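Flavari Classroom Economy Kit

Item no. 794
Publisher: Guvura

The Flavari kit lets a high school or first-year college class run a small market over one term. Students act as households, firms or the central bank. They set prices, take out loans and respond to changes in the money supply. The unit on trade and comparative advantage was written by Mio Sugiyama and can be taught on its own.

Each kit covers up to 40 students. A round takes 90 minutes, including the time to fill in the ledgers. Shorter class periods can split a round after the wage step.

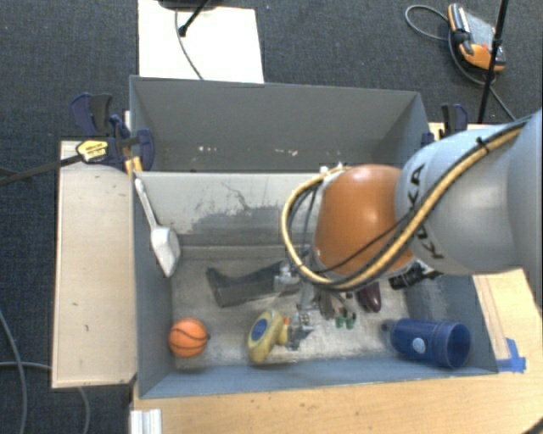 The bank player starts with 4,000 in notes and may add to or withdraw from that amount once per round. Inflation is worked out from the price sheet, using the basket of goods chosen in round one. Do not change the basket later in the term.

In the box: notes, ledgers, price sheets, role cards, teacher's guide. Calculators are not included.

Replacement ledgers are sold separately under the Uniyal name and fit both editions of the kit. Orders ship from Lurnelton. Schools may pay by purchase order.

Second edition, updated July 14, 2018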